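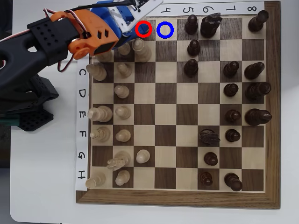
linitz_bm
July 2, 2019
I have made paper labels for my chess club's board, because the beginners write down their moves wrongly. The numbers go along one side and the letters along the other. As you can check, the letters stand beside the ends of White's rows and 4 to 8 run away from him, so a pawn at G3 is simply the one that moved one square. Is it good enough for children?

Bleddyn Llewellyn
Nice board. I would not use paper strips, they slide. Mine moved at every game in Skultstead until I bought a board with printed letters. It cost me almost 50.

linitz_bm
I don't want to buy a new one. The walnut is too nice.

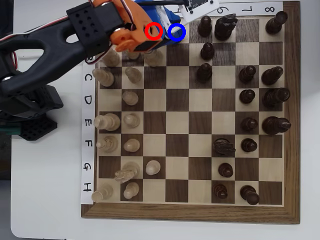
Letters down the left, two white pieces lying on their sides.

nogueira3
Please turn the letters upright! A child of seven will not read a sideways C. The size is fine.

Jerome Manalastas
I disagree with nogueira3. Sideways is correct for the player who sits at that side.

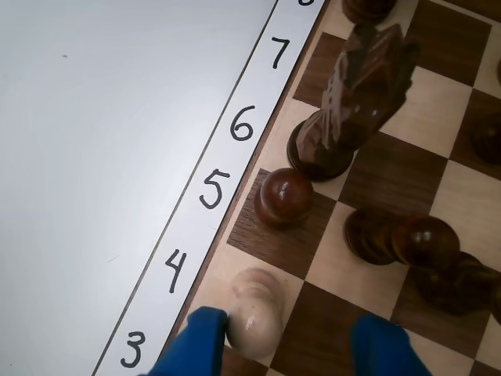
My own question is about the dark squares. Do you oil them, or only wipe with a dry cloth? The knight beside the 6 has a good shine and the grain still shows on the squares, so I would be careful with wax.

linitz_bm
Dry cloth only, and a little oil in September. I will try bigger letters first, then decide about upright.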